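Little bins for the bench

I've gone a bit mad for tiny benchtop bins lately. It started when I got sick of walking across the kitchen with a teabag dripping into my palm, and now I've got 2 of them, one by the kettle and one on the sewing table (the sewing one gets fuller!). Mine are the cream sort with softly rounded corners, and I reckon that colour hides tea splashes far better than bright white.

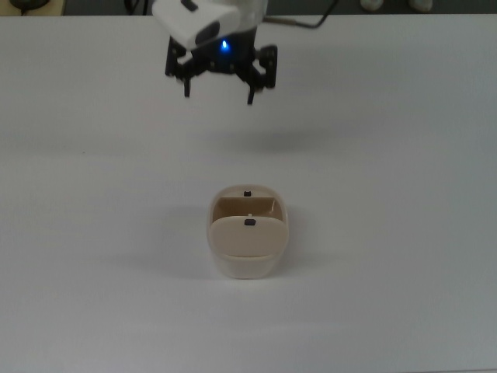 Skultine wrote in to say she'd had one for years and went back to an old ice cream tub, as the flap on hers kept getting gummed up with jam. Fair enough! I take an old toothbrush to the flap every Friday with warm soapy water, and do the hinge while I'm at it.

Lining them is the fiddly bit. Proper bin liners are miles too big, so I use the paper bags that mushrooms come home in, folded down twice at the top so they sit under the rim.

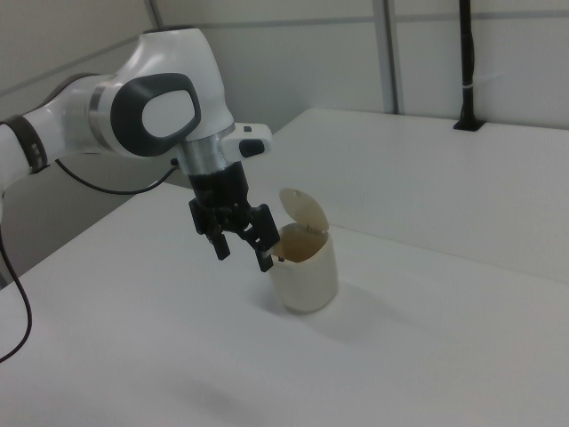

If you'd rather use plastic, the Brureo freezer bags come 16 to a box and fit mine nicely, though you'll want to snip the zip part off first or the lid won't sit flat.

What goes in mine, and what doesn't:

Scrunched paper towel, yes, but squash it down hard or the bin's full by morning tea.

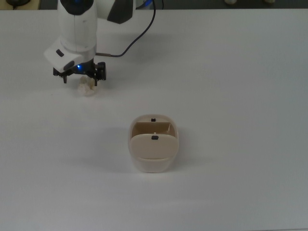
Teabags, yes, once they've had a good squeeze. I let them drain on a saucer while I drink the tea.

Onion skins and prawn shells, never. I did it once in January and the whole kitchen knew.

For smells, I put 4 drops of eucalyptus oil on a scrap of flannelette in the bottom, under the liner. After a wash I leave the lid up overnight so the inside can air, and by breakfast it's good to go. 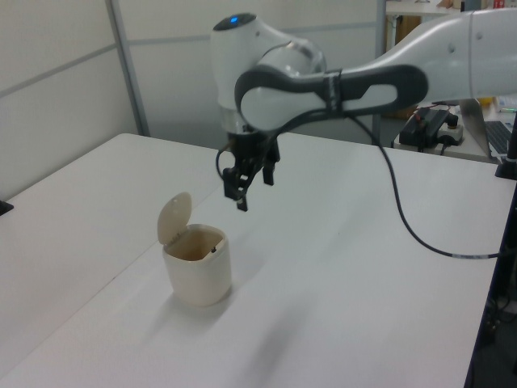 Photo: Fliltik

Last thing, the stains. Tea will colour the inside of a pale bin eventually, and bicarb mixed to a paste shifts most of it. Leave it on while you do the dishes, then wipe it out with a damp cloth.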